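Jomeo White Work Table
Item 1327

A large white table for shared rooms, made for Cusovside by Seyoum. The top has a flush power outlet strip set into it, and cloths, bottles and bagged parts can be laid down around it and wiped under later. It suits packing, sorting and light bench work.
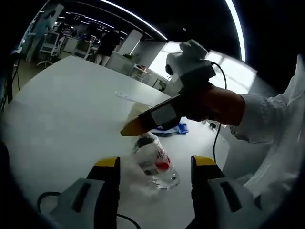
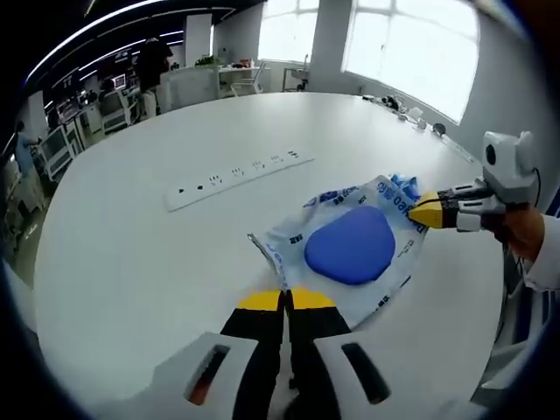
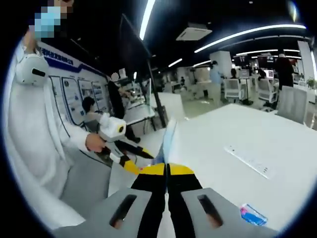

Rated load is 300 pounds, spread evenly. Legs adjust in height by 2 inches. Allow two people for assembly. Clean with a damp cloth and mild soap, and keep solvents off the top.

Ships flat from our Ratwood warehouse. Orders placed in September are being filled now. Leg sets and replacement feet are sold separately.

Page updated 11/29/22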